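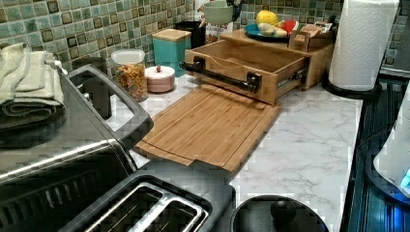

4.2 Small tiles, grout lines and how people judge a wall color

Figure 3. Kitchen backsplash of small square tiles in mottled sea-green, teal and olive, with darker brown-edged squares scattered through the grid.

Mixed mosaics gave us the most surprising results of the whole study, and we want to spend some time on them. In the Stenudham interviews, 38 residents were asked to name the main color of their own backsplash and then to pick the closest match from a fan of painted cards. For plain walls the two answers nearly always agreed. For mixed mosaics like the one in Figure 3 they drifted apart, and they did so in a wonderfully consistent way: the spoken name was greener and the chosen card was grayer.

Our first guess was grout. A small tile brings a lot of joint with it, and the joint is usually paler and duller than the glaze. Igor Tokarz tested this by making 4 sample boards from the same batch of Irko tile, changing only the joint color, and showing them to the residents at a distance of 30 inches and again from across the room. Up close, the joints made almost no difference to the card people chose. From across the room they mattered a great deal – the board with the palest joints was matched to a card two full steps lighter than the board with the darkest.

Scattered dark tiles work differently, and here the comments were a real pleasure to read. Several residents said that the dark squares made the other tiles "wake up," and one compared them to stones at the bottom of a stream. When Mirjam Moser swapped the dark squares for mid-tone ones, people still named the same color but called the wall flatter and, in a few cases, cheaper. We had expected the dark squares to pull the color match down as well. They hardly moved it.

Lighting was the hardest thing to control. All boards were shown under the same 3000 K lamp, which is close to what most of the homes had over the counter, but daylight from side windows could not be fully shut out in the Zaugg building. Those sessions are marked in the appendix and were left out of the distance comparison. Section 4.3 turns to larger tiles, where the joint takes up far less of the wall and the effect of distance should shrink.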